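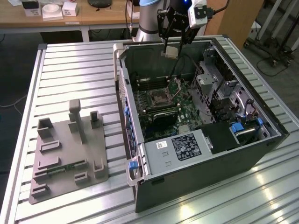
Keeping old PCs going - talk notes

15/09/2022
By the Tododholm library tech desk

Start. Thank them for coming. 30 min talk, 5 for questions. Phones off pls.

Why this talk: library in Tododholm had 32 desktops, all "too slow." Quote for new ones came in July. Big number. Pause here.

What we did first - nothing fancy. Made a list. Which ones boot, which ones don't, who uses them and for what. Most people: email, forms, printing. Kids: homework, games if we let them. You don't need a new machine for a tax form.

Sorting. Piles:
- works, just full of junk
- works but crawls
- dead, good for parts

The parts pile matters most!! Don't let anyone haul it off. Memory, drives, fans, even screws. Label the bags. We didnt at first, lost a whole afternoon.

Cheap fixes, in order. Clean out dust. Swap old drive for solid state. Add memory if there are open slots. Fresh install. Stop there and test before you buy anything else.

Ask the room: who has opened a case before? (Wait. Hands.)

Scared of opening it? Unplug, hold the power button a few seconds, touch bare metal. Take a photo before you pull any cable. Lay the tower flat so you're not fighting gravity.
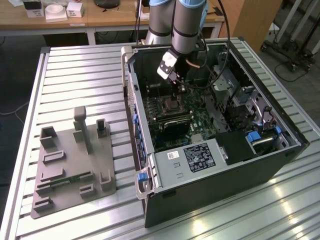 Side panel off, tower on its side, expansion card across the board.

Money slide. Plomier sold us drives in bulk, decent price, slow to ship. Gatchalian took the dead monitors, no fee. Say this twice, people always ask after.

What went wrong: mixed memory sticks that didn't match. Two machines kept restarting. Also bought the wrong cables, my fault. Skip if short on time.

Result: 20 back on the floor. Rest are parts or waiting. Kivuvdale branch wants to try it next, they have teh same models.

Handout by the door. Questions.

Comments

pagedown: Was at the talk, handout ran out before I got to the door. Can you post it?

K. in Kivuvdale: Which drive size did you go with? Ours are tiny and fill up with updates.

oldbeige: Label the bags. Yes. Learned that one the hard way too.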